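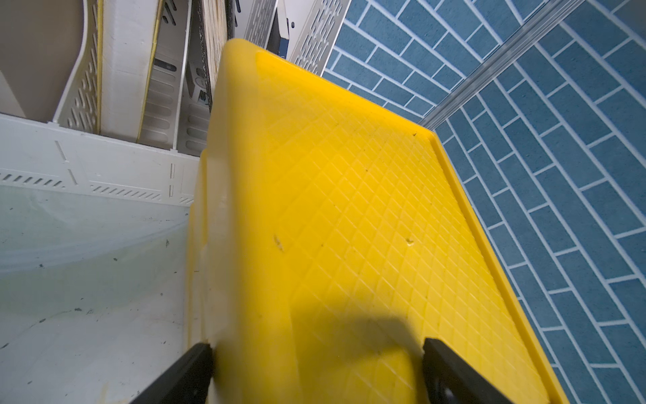 The two fingers of the gripper, wide open over a yellow tray, as the camera at the wrist records it.

The tray is a simple thing, and Kerubo Kinyua has taken hold of it 120 times since lunch. She does not touch it with her own hands. She stands two steps back, holds a pair of handles, and the arm follows her.

Her employer, Wirnasov, wants a robot that can tidy a storeroom without a programmer writing down each movement. For this it needs examples, and the examples must come from people. Each attempt is saved with the pictures from the wrist and the position of every joint. When I visited, the collection had 3,716 of them.

"People think we choose only the beautiful ones," says Kinyua. "But if I come in crooked and correct myself, I keep it. The correction is what I want the machine to learn."

The yellow tray is harder than I expected. Its surface has a fine diamond pattern which catches the light, and the shadow of the hand makes the colour darker exactly where the fingers must go. Umut Sönmez, who trains the model, showed me how an early version confused this shadow with the end of the tray. It closed on air, 19 times in one morning.

Since February the team changes the place of the tray after every seven attempts, a rule which Kinyua finds tiring -- she must walk around the arm each time -- but which Sönmez defends.

I asked to try. The handles are light, and the delay is small, but I looked at the arm and not at the screen, and I pushed the tray sideways. Kinyua reached for the keyboard and marked my attempt as failed. It was saved too, in a separate folder, under the word "guest". Then she moved the tray back and took the handles again.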